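Our visit to the Clusurik open house

I'd been trying to get into one of these open houses for two years, so when Anayeli Carrillo forwarded me the sign-up link in August I filled it out before I'd even finished my coffee. The tour was on September 26, 2021, and I was number 37 on the list. Number 37! I have never been so happy about a number.

Clusurik is up on the second floor of the old Tierney building, and the elevator was out, so up the stairs we went. They split us into small groups and gave each one a guide. Ours was a woman named Nastia who talked very fast and clearly loves her job. She started us off at a bench with one of the hand grippers on it and let us pick it up and squeeze it (lighter than I expected, and the trigger is stiff). The idea is that you do a chore with the gripper in your own hand, the camera on it records everything, and later a robot arm with the same kind of fingers learns from what you did. No programming, no joystick. You just do the thing, over and over and over.

How many times? Nastia said their current project, Plorico, had 1026 recordings in it so far, and that they toss out plenty. My brother-in-law asked what makes a bad one and she said mostly people rushing – you can't fling things around the way you do at home. Slow hands, she kept telling us. Slow hands.

Then we went through to the room with the brick wall, where they do the recording. 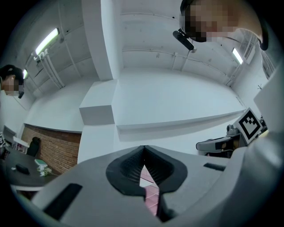
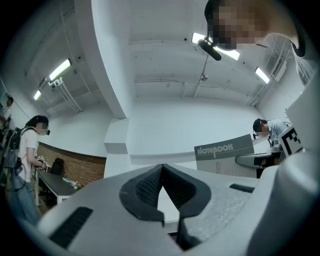
Gripper's-eye views from the recording room.

I asked if your arms get tired and she laughed and said yes, after 70 tries at the same job you feel it in your wrist first. They swap people out a lot. She also said left-handed folks are very welcome, which made my day, being one.

After that came the part I'd really been waiting for, trying it ourselves. I got to pick up a sponge and put it in a bowl. Sounds easy, right? I dropped it twice. The fingers are soft and they give a little, so you have to squeeze more than you think, and you can't feel the sponge at all – you're going by eye the whole time. Anayeli got it on her first go and was unbearable on the ride home.

A couple of practical things if you're planning to go. Street parking fills up early, so use the lot behind the building. Wear short sleeves or push them up, mine kept catching on the trigger. The tour is listed as an hour but we were there for nearly two, and the cookies were gone by the time we got to the snack table. I signed up for the mailing list and I'm hoping for another round in the spring.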